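Is the old tower really worth opening up?

Refurbished desktops are sold on the promise that you can mend and improve them for years. We went looking for the catch.

The advert that started this was pinned up beside the tills in a Nimville supermarket. A "professionally renewed" office desktop, £100, with the words "endlessly upgradeable" printed underneath in green. I distrust green lettering at the best of times and I distrust "endlessly" even more. A desktop computer is a metal box with a circuit board in it, and the board decides what goes in and what doesn't. Somebody chose that board for a price, years ago, for an office manager who wanted a spreadsheet to open before lunch.

Still, the case for the old tower is being made more loudly than I can remember. Laptops have got thinner and meaner, with memory soldered to the board and batteries stuck down with glue. Against that, a big dull box with a side panel that comes off looks almost generous. Sellers know it. Sirkon, the reseller behind the supermarket advert, takes in retired office machines, strips them, cleans them, puts them back together and sells them with a sticker. I asked Lucian Toma, who runs its buying side, what "professionally renewed" meant.

"It means we've had the side off," he said. I waited for the rest of the sentence. There was a bit more, to be fair to him. The processor comes out, the old thermal paste is cleaned away, fresh paste goes on. Memory is taken out and tested, then put back or swapped. The drive is wiped or replaced. The power supply is looked at, and I pressed him on "looked at", and he said that if it ran and made no noise it stayed.

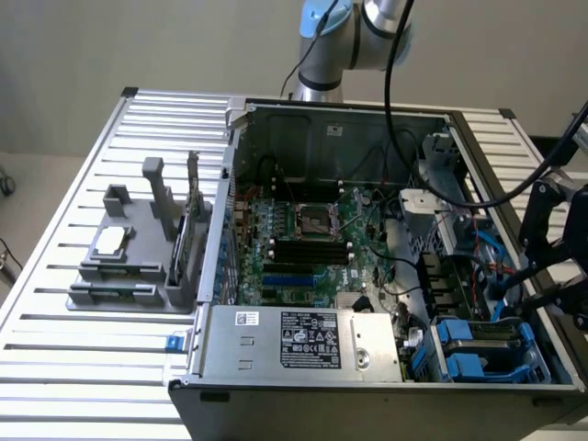 What can you really change in a ten-year-old tower?

The memory and the drive are easy and usually worth doing. The processor can be changed only for another that suits the same socket and that the board's own software recognises, so the choice is narrow. The power supply and the motherboard depend on the make, as plenty of office machines use shapes and plugs of their own.

That answer took me an afternoon to get out of the trade, and it ought to be on the side of the box. Memory first, then. More of it will do a slow machine good, up to a point, and the point arrives sooner than the sellers suggest. If the computer spends its day on email, a few browser tabs and the accounts, doubling the memory again will change nothing you can feel. I have sat in front of two otherwise matching machines with different amounts fitted and could not tell you which was the dearer one.

The drive is another matter, and here I have to drop the sceptical face for a paragraph. Swapping an old spinning disk for a solid-state one is the single change I'd recommend to anybody. The machine starts sooner, programs open sooner, and the grinding noise goes. It is also the job you are least likely to botch, given a screwdriver and the patience to find out which cable is which. What annoys me is that some sellers charge for it as an optional extra on a computer they have just described as renewed.

Then the processor. Every enthusiast I have ever met will tell you that fitting one is simple, and every one of them has a drawer with a dead board in it.
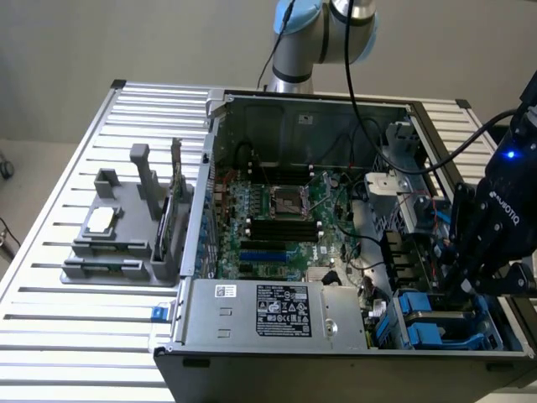

Tsehay Mamo has taught an evening repair class in Katona long enough to have strong feelings about thumbs. Her students are mostly people who have been given a computer by a relative or bought one cheaply and regretted it, and she makes them practise on scrap before they touch their own. With memory she lets them get on with it: open the white clips at the ends of the slot, line up the notch, press until it seats. At the socket she stands over them. Once the lever is up and the gold-coloured field in the middle of the board lies bare, as on the machine above, she wants no sleeves, no pointing and no leaning across to see better. A chip goes straight down and nothing is slid, twisted or nudged. "If you're pushing, you've already got it wrong," she told a man in my row, who was pushing.

I took the class because I did not believe it would be as easy as the forums claim, and I wanted to be rude about it in print. I'll report that I got the chip in at the third go and that nothing bent. I'll also report that it took me most of the evening, that I needed Mamo at my elbow, and that the board I was practising on had been pulled from a skip, so the stakes were low. At home, alone, with the only computer in the house, I would have felt differently. She agrees. Her advice to most of the class is to leave a working processor where it is.

Her other rules are less dramatic and I've since copied them on to a card. Mains lead out before the panel comes off. Machine flat on its side on a table, never balanced on a chair. Touch bare metal on the case before touching the board. Screws in a saucer, and a second saucer for the ones that look the same and aren't. Leave the power supply's own casing shut, whatever you have seen done online.

She is no friend of compressed air, either, at least in the way it's generally used. People blast the dust from one side of the case to the other and feel they have cleaned something. A soft brush and a vacuum nozzle held well back will shift more of it, with the fan blades held still by a finger. Do it outdoors in June and you will at least spare the carpet.

I went back to Toma with a list. Would Sirkon tell a buyer which processors a given machine would accept? He said they could ask. Would it say whether the power supply was a standard shape? He said most customers didn't want to know. Would it fit a new one if the old one failed? The warranty runs for two years, which is decent, but it covers "supplied components" and stops the moment the customer opens the case. I read that clause to him over the phone. A computer advertised as endlessly upgradeable loses its cover if you upgrade it. He said the wording was under review. 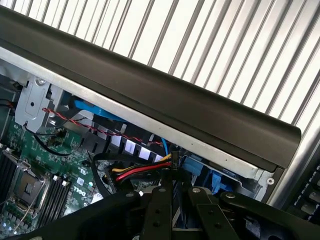 Mumari, the online marketplace where a good deal of this stock ends up, is no better. Its listings have a box for "condition" and a box for "colour", and nowhere at all for the kind of memory a machine takes. You can search for a black tower. You can't search for one with a spare slot. The sellers who do bother to list these things put them at the bottom, under the delivery terms, in a paragraph nobody in a hurry will reach.

So I've ended up asking dull things before parting with any money, and I'd suggest anyone else does the same. Ask for the full model number, and look up the maker's own service manual, which for office machines is often free to download. Ask how much memory is fitted and in how many pieces, as a machine with every slot full means throwing some away to add more. Ask whether the drive is new or merely wiped. Ask what happens to the warranty when the panel comes off. If the seller goes vague on that last one, assume the worst.

Then there's electricity, a subject that never comes up in the adverts. An old desktop left on all day can use a good deal more than a small modern machine doing the same work, and over a few winters that eats into the saving. It depends on the model and on your habits, and anyone who gives you a neat figure without asking about both is guessing. A plug-in meter will settle it for your own house.

I did buy one in the end, though from a man in Katona who was clearing his late father's study and had kept the manual. It had a spinning disk, which I replaced, and half its memory slots empty, which I have left alone. The processor is the one it came with. Mamo had a look at it before class and told me the fan was filthy.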